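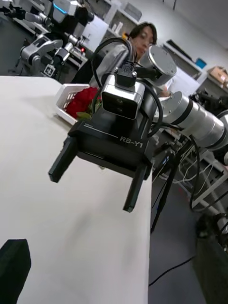

Call for participants: gripper build, Brotasier shared workshop

Brotasier is looking for two people to join the Konda build from December. Konda is a member project on gripper handling of light, awkward items: open baskets, cut flowers, foam blocks. The work is unpaid. Bench space and parts are covered.

What the work involves
- Rerouting cables at the wrist so that they clear the joint through its full turn.
- Checking close-range views from the wrist camera and sorting out those too blurred to use.
- Keeping the build log. It stands at 2676 entries and 104 are still open.
- Writing short test scripts in Zetik, our in-house control tool – training is given.
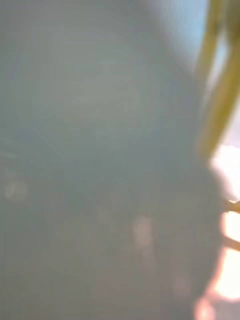 Wrist view at very close range, out of focus.

What we ask
You should be able to crimp a connector, read a wiring diagram and work to a written procedure. Some Python is useful. Experience with arms or grippers is not required, but you must complete the Ogura safety sheet (41 questions) before using powered equipment.

Time
One evening session a week, 6.30 pm to 9 pm, for roughly four months. Please do not apply if you expect to miss more than two sessions.

How to apply
Send half a page on something you have built or repaired, including what failed. Photographs are welcome. CVs are not needed.

Contact | © Brotasier Workshop | Back to top
This site uses cookies to remember your settings. Accept | Decline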